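Husden Learning Fair: The Repair Table

Gallery, October 2019

Every fair has a stand that promises to make a technician out of you before lunch. At Husden it was a computer bench, and the sign over it said "Learn to build a workstation in 20 minutes." I have doubts about that. I've spent longer than that looking for one screw. The organizers say 293 people signed up for a turn at one bench or another, and I'd like to know how many could find a memory slot a week later.

Still, I went around all the benches and took notes. Delia Jara, who teaches evening classes at Gredotside, came along and disagreed with me at most of them.

The practice workstation

A real drive in its carrier, with a blue pull tab at one end, over a gray plate that looks to me like a stand-in for a motherboard. Four slot holders, two of them empty. The louvered metal is nice enough. Whether pushing parts into molded gray plastic prepares anyone for the real thing, I couldn't say. Delia thinks it does. "They learn where their hands go," she told me. Maybe. I'd want a board that can be ruined.
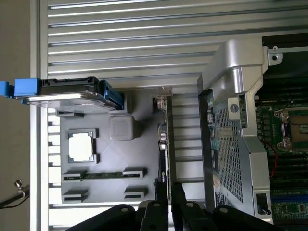 Also on the floor (no pictures)

The Pawlak soldering corner had a line all morning. Mutua Kaijage ran it and was strict about safety glasses, which I'll give him credit for. The finished badges were handed out with batteries included. Mine has quit already.

Ginik brought a wall chart of connectors going back to April's course. Two labels were swapped. I pointed this out and was thanked, and the chart stayed as it was.

Next year's fair is supposed to draw 2000 visitors. The hall felt full with far fewer. Li-hua Tang is taking names for the benches, and she says the sign will stay up.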